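List: penix-users
Subject: Re: Penix 6 scheduler falls behind during nightly index rebuild
In-Reply-To: message from the Ovidwood office, 2:15 p.m.

> We upgraded the Ovidwood catalog server to Penix 6 in May. The index
> rebuild used to finish before the office opened. It now runs into the
> morning, and any job queued behind it starts late or is dropped with
> "slot expired". Nothing else on the machine changed. The log shows 376
> jobs queued at the start of the window.
>
> I raised workers from 4 to 12 and it got worse. Is the new scheduler
> supposed to be slower with more workers, or is our disk the problem?
> Settings below.
>
> workers = 12
> slot_timeout = 15
> rebuild_mode = full
> journal = sync

Your disk may be slow, but the settings you quote are enough to produce what you are seeing.

In version 5 the rebuild took one lock per table and held it until the table was finished. In version 6 it takes one lock per segment. With rebuild_mode = full, every segment is locked, written, journaled and released separately. With journal = sync, each release waits for the journal write to reach the disk. Adding workers adds more processes waiting on the same journal. Past a certain point they spend most of the window waiting, and slot_timeout keeps counting while they wait. The value is in minutes, in case you were reading it as seconds. The manual page was wrong on this until the second point release.

We run the same version at Mostden with a smaller catalog and saw the same thing after upgrading. What worked here:

1. Put workers back to 4. Leave it there until the other changes are in, or you will not be able to tell which one helped.

2. Set rebuild_mode = changed. A full rebuild is needed only after a schema change or a restore. The first run in this mode is still a full one, so ignore its timing.

3. Set journal = batch. You can lose the last batch if the power fails during the window. The rebuild restarts from the last complete segment, so the cost is time, and no catalog records are touched.

4. Stop the export job from starting inside the window. It takes a read lock on every segment in order, and the rebuild queues up behind it.

With those four in place our backlog went from 617 expired slots in a month to none in the month after.

Before you blame the disk, run the Teoh timing script from the contrib directory with the scheduler stopped, then again with it running. If the two sets of write times are close, the disk is fine. If they are far apart, send both outputs to the list. 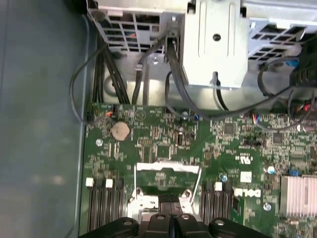 The journal can also go on its own disk, and that is the next thing I would try if batch mode is not enough. Set journal_path to the new mount point, stop the scheduler, copy the old journal across with ownership preserved, and start it again. Our test machine is an ordinary desktop with a green Dell motherboard and a vented sheet-metal drive cage at the top of the case, so server hardware is not required to try this out. Do not put the journal on a network mount. Penix will accept the path without a warning, but file locking there is not dependable and you will get duplicate segments.

One correction to the older thread on this subject: slot_timeout = 0 does not turn the timeout off in version 6. It resets it to the default. To turn it off, use -1.

Please post the scheduler log from the first full night after the change, starting at the "window open" line. The summary at the end leaves out the lock waits.

--
Mostden catalog systems
To leave this list, send "unsubscribe penix-users" in the body of a message to the list server.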